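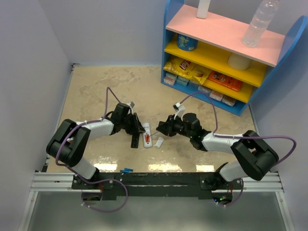 Monday, late. The Dulura bill came today and I have now read it four times, which is three more than I read my lease. We used 1,258 kilowatt hours in August, it says. Last year, same month, a good deal less, and last year I had my sister's kids here running the dryer for one T-shirt at a time. Inside the envelope was a glossy leaflet telling me the cause is "standby loads". Turn things off at the wall, it says, and watch the savings add up. So I suppose the villain is the TV waiting patiently for its remote, and if I get up off the couch every night to pull a plug I will be rich by spring. I don't believe it. I did the sum on the back of the leaflet and the TV would have to be on standby for most of my natural life.

What I do believe is that the new meter went in at the start of summer and the bills went up right after. Ruchti, who put it in for them, says the old meter was "under-recording". Funny how it is never the other way. I have lived in Skorasdale for 18 years and have not met one person whose old meter was over-recording.

Called the helpline at lunch. Held for 44 minutes with the same piece of piano music, then got a very polite young man who read me the leaflet. I told him I had the leaflet. He asked if I had considered an air conditioner tune-up. I asked if anyone could come and test the meter and he said yes, for a fee, refundable if the meter is found faulty. And who decides if it's faulty? Ruchti does. I wrote that down so I would not start to think I'd imagined it.

To be fair (I am trying to be fair, it's bad for my blood pressure otherwise) August was brutal. I had the air on more than I like to admit, and the back bedroom window still doesn't close right. The fridge is also making its noise again. It is an old Norkine and it runs, stops, thinks about it and runs again. Could be the fridge. I'd rather it was the meter, and I know that about myself.

So I am doing my own test. Read the meter at 7 tonight and it said 3,307. Everything that could be switched off got switched off, except the fridge, and I sat on the porch with the paper until it got too dark to read. Then I forgot and put the kettle on, so that's tonight's test ruined. Will try again tomorrow after supper, with the fridge off too if I can use up the ice cream first.

The neighbor across the road thinks I should sign up for the budget plan, where you pay the same every month and they settle up with you in the fall. I'm sure they do. I have never seen anything settle up in my direction. She likes it because there are no surprises, but she also couldn't tell me what she pays.

Need to call about the window. Also find last year's bills - they should be in the shoebox, unless I moved them when I painted the hall. Leg sore again from the porch steps.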